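Caught Shanthi Gamage at 6:40 in the morning, before the ovens were full. She runs Clullau, the bread shop in Ernotville, and she talks while she shapes. I typed this up the same night so forgive the mess.

She started out with 19 loaves a day. Sold them off a card table. "I thought that was a lot," she says. "I was so tired I cried in the car." Last July the shop did 863 in its best week.

No mixer for the rye. She tried one, hated it. "It came out like putty - gray putty. My hands know when to stop."

The starter came from an old neighbor, Janaka Jayawardena, who kept his in a pickle jar and fed it at night after work. She still calls him when it smells off. He always tells her the same thing. More flour, less worry.

Rent is the thing she doesn't like to talk about, then talks about for ten minutes. It went up twice. She let the sandwich menu go, kept the soup, and now closes at two. "People were mad about the sandwiches. One lady wrote me a letter, two pages, both sides." She kept the letter. It's taped up by teh flour bins. 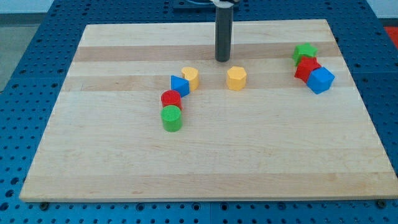 Dough needs a good surface, and she has strong opinions on that. Steel is too cold for her, plastic slides. What she wants is maple, pale strips joined side by side like this one, and she doesn't mind a darker band running through it. "I like the stripe. It gives me a line to roll to." Scrape it, wipe it, no soaking ever.

Next up is a seeded loaf she's naming the Erketti, after the street she grew up on. She's on try number 63. "The crust is right," she says. "The middle is still arguing with me."

Then the timer went and she was gone, so thats where we stopped.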